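October 2023

Notebook, kitchen table, Moltis room. Tuesday.

Started on the tabletop list again. The colander, the toaster oven and the small dishes are all on the white table now, and I want the layout settled before we order anything else from Flerkport. The quote from them is good up to 4,000 and I have spent 73 of it, on dishes.

Toaster oven goes on the right side and stays there. It is the heaviest thing on the table and I don't want to shift it every time someone wants more room. Checked that the door can come all the way down without hitting the colander. It can, if the colander is kept well to the left.

Min-kyu Pyo asked for the play food to go in with the dishes so we can see what sizes fit. Fine by me. The orange piece is the smallest so far and goes in the light blue dish.
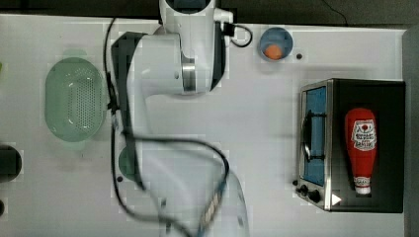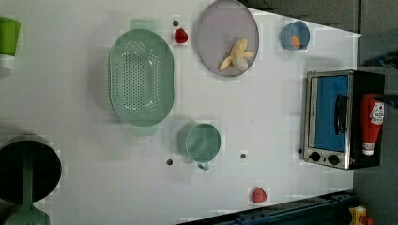 Light blue dish with the orange piece, colander and oven in both.

Filed under: Kitchen table / Layout

Notes on the second one. Mug is on its side, handle toward the bottom. Two strawberries out on the table, one near the top and a slightly larger one near the bottom. Banana and egg are together on the lavender plate. Green spatula is lying across the black pot in the corner. I would like the spatula to have its own spot, maybe a hook on the rail.

The holes in the tabletop bother me a little. A strawberry won't go down one but crumbs will. Hisport sells plugs in bags of 3,000, far too many. Will ask Min if they have any left over in the shop.

To do:
- measure the oven with the door down, write it on the drawing
- decide on plate or bowl for the egg
- move the pot farther in from the corner
- wash the colander
- second strawberry back in the box when finished

Min-kyu has the drawing until Thursday. I'll add the oven numbers when it comes back.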